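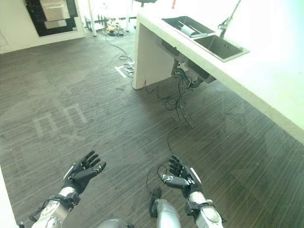

Demonstration kitchen counter and sink, Plavitz Building

From: Keith Gilchrist, Facilities Services
To: building-users
Subject: Re: Use of the double sink and drying rack, Room 149

Dear colleagues,

Thank you to the members of the Zirkov group for the message reproduced in part below. As it raises matters that affect all users of Room 149, I am replying to the full list. The guidance in this message replaces the sheet issued when the counter was installed.

> The drying rack has been moved between the two basins several
> times this month, and it is not clear to us where it belongs.
> We have also found vegetables left in one basin while the other
> was being used for dishes. Could Facilities confirm whether a
> basin is reserved for food, and whether the rack may stay over
> the sink at the end of a session? We would also like to know
> where paper goods should be kept, as the countertop has no shelf
> or cupboard near it.

The rack belongs over the left basin, as seen when standing on the open side of the room and facing the faucet. It is the expandable type and may be adjusted so that the end pieces sit securely on either side of the opening. It may remain in place between sessions. The right basin is for produce. Please do not wash dishes in it while food is present, and please do not place scouring pads or dish soap in it at any time.

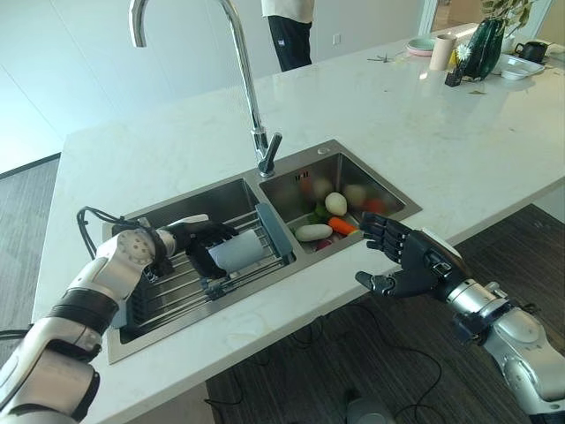

TERNMONT, April

Root vegetables should be rinsed under running water before they are peeled. Carrots, potatoes and radishes may be rinsed together, provided that heavy soil has been brushed off outdoors or into the trash beforehand. The drain is not fitted with a disposal unit. Peelings and trimmings must go into the compost pail, and the strainer is to be emptied by whoever has used the basin last.

Produce may stay in the basin during a session. It may not be left overnight. Items found after 6 p.m. will be discarded without notice.

The countertop is to be wiped with a damp cloth and mild soap only. Abrasive powders and vinegar solutions have been withdrawn from the room, and users are asked not to bring their own. Cutting boards are required for all knife work. We have received four requests for additional boards and have placed an order with Mwaipopo Supply; delivery is expected before the end of the month. Until then, the existing boards should be returned to the wall hooks in the corridor pantry after drying.

With regard to the rack itself, it is intended for light items that need to drain for a short time. Cast iron and stockpots are to be dried by hand. 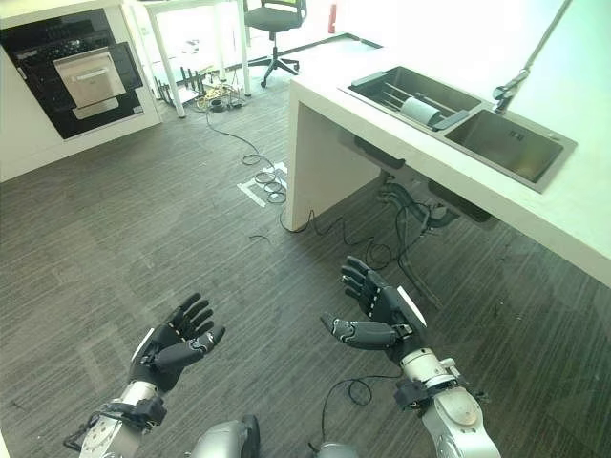

Sponges and scrubbing pads may be set on the rack to dry, but should be wrung out first and replaced when they begin to fray. Paper towels are best kept well back from the water. Facilities will supply an upright holder for the counter, and spare rolls will continue to be stocked in the pantry.

The space under the sink is not available for storage. The drain pipes there are open and need to be inspected regularly, and the flooring on that side of the room is carpet tile. Any water on the carpet should be blotted at once and reported to the Facilities desk, even if the amount is small. Please do not place buckets, bags or cleaning products against the pipes.

Groups that have reserved Room 149 for May are asked to confirm that their members have read this message. Questions may be sent to me directly or to the list.

Sincerely,

Keith Gilchrist
Facilities Services
Plavitz Building, Ternmont

_______________________________________________
building-users mailing list
To change your delivery settings, visit the list information page.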